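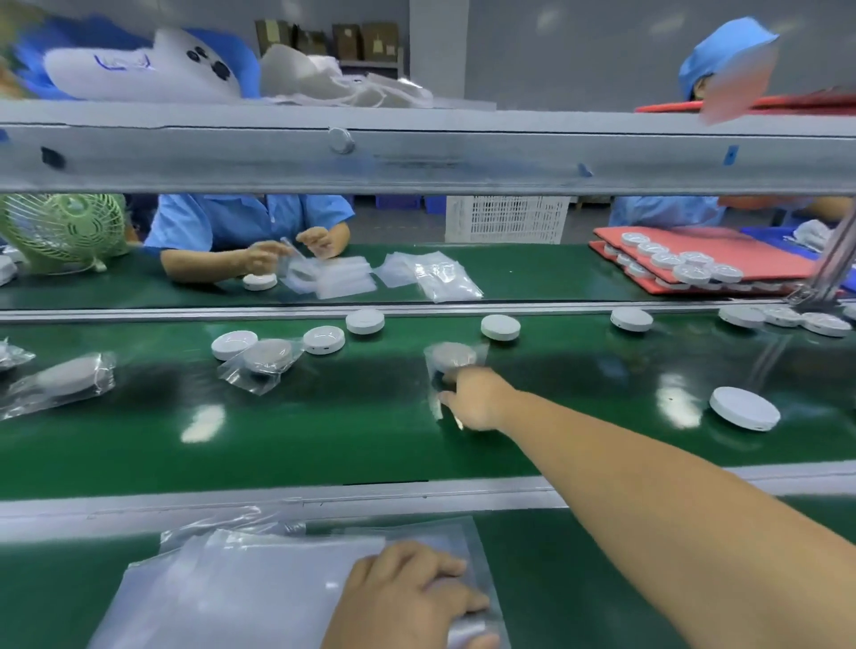
Rules on small electrical goods returned by post to change in May

Apr 3, 2024

Shoppers who send back small electrical goods bought online will have 30 days to do so from May, up from the current 16, under a revised returns code agreed by four home electronics sellers.

The code covers Gasance, Trostix, Dufour and Ladex, which between them sell smoke alarms, plug-in timers, night lights, doorbells and similar items for the home. It replaces an older agreement that had been criticised by customers for being hard to follow and applied differently from one seller to the next.

Under the new text, the period starts on the day the parcel is delivered. At present two of the four sellers count from the day the order is placed, so a customer whose parcel is held up in the post can lose several days before seeing the goods.

The code adds to the rights shoppers already have in law when they buy at a distance and does not replace them. Faulty goods are dealt with separately and are not subject to the 30-day limit.

Opened bags

The part of the code that took longest to settle deals with inner packaging. Many small devices are sold in a sealed plastic bag inside the box, and sellers have disagreed for years about whether a customer who opens the bag can still have a full refund.

Trostix and Ladex have until now taken a handling charge from the refund if the inner bag had been opened. Gasance made no charge. Dufour decided case by case, and its customer service pages gave no guidance on how the decision was made.

From May, opening the inner bag will no longer affect the refund. A customer may take the item out, look at it and check that it fits where it is meant to go. Sellers may still reduce the refund if the item has been fixed to a wall or ceiling with screws or glue, if parts are missing, or if it shows marks that go beyond ordinary handling.

Battery items are treated in the same way, except that a pull tab which has been removed will count as use. Ladex had asked for this exception, arguing that a battery which has been running for several weeks cannot be sold on as new. The other three sellers accepted it in the final round of talks.

Josué Rezende, who led the drafting of the code, said the old rule on bags had caused more complaints than any other.

"People were being told they could inspect the goods, and then charged for opening the bag they came in," he said. "You can't tell whether a doorbell is the right depth for your door frame through a bag inside a box. We had letters about it every week."

He added that the sellers had been worried about the cost at first. "Gasance had never charged, and they were able to show the others their own numbers. After that the discussion went quicker."

Refunds and postage

Refunds will have to be paid within seven days of the parcel reaching the seller. The present code says only that they should be paid "promptly", and Rezende said some customers had waited up to 57 days, mostly after the winter sales.

The money must go back to the card or account used for the purchase unless the customer asks for something else. Vouchers can be offered, but the customer has to agree in writing and the seller may not make the voucher the first choice on the returns form.

Return postage is still a matter for each seller. Dufour and Gasance will go on paying it for all orders. Trostix will pay it on orders of more than one item, and Ladex customers will continue to buy their own label. The code does require the cost, or a fair estimate of it, to be shown before the order is paid for – on the same page as the delivery charge and in the same size of type.

Where an order arrives in more than one parcel, the 30 days will run from the last delivery. This applies also to sets, such as a doorbell and its chime unit, that are packed apart but sold at one price. A set has to be returned complete to be refunded in full.

What customers need to do

Customers will need the order number and either the dispatch email or the paper slip from the parcel. The outer box is not required, although the item should be packed well enough to travel. Instruction leaflets, fixings and spare screws should go back with the device.

Goods bought as a present can be returned by the person who received them, provided they have the order number. In that case the seller may send a voucher or an exchange, and the buyer will not be told unless the refund goes to the original card.

Orders placed before the start date stay under the old code, even if they are delivered afterwards. Rezende said this had been a compromise. "I'd have preferred one date for everybody, going by delivery, but two of the firms said their order systems couldn't do it in time."

Complaints

A customer who is unhappy with a decision should write first to the seller, which will have 16 days to answer. If there is no answer, or the answer does not settle the matter, the complaint can be passed to an independent reviewer free of charge. The reviewer's decision will bind the seller, while the customer remains free to go to court.

Around 2 per cent of returns lead to a dispute of any kind, according to figures gathered for the drafting group, and most of those are about the size of the refund. Disputes over whether a parcel was sent back at all come next. For this reason the code advises customers to keep proof of posting until the money has arrived.

The reviewer will publish a short summary of decisions twice a year, without customers' names. The names of the sellers will be given.

The code does not cover goods collected from a shop, items made to order, or large appliances such as cookers and washing machines. Goods sold through other websites under one of the four brand names are also left out, and shoppers are advised to check the terms of the site they are buying from.

A plain copy of the code will be placed on the websites of all four sellers before it takes effect. Paper copies can be requested by post or by telephone, and a large-print version is being prepared.

The sellers have agreed to look at the code again after a year. Items on the list for that review include return postage and whether a single returns form could be used by all four.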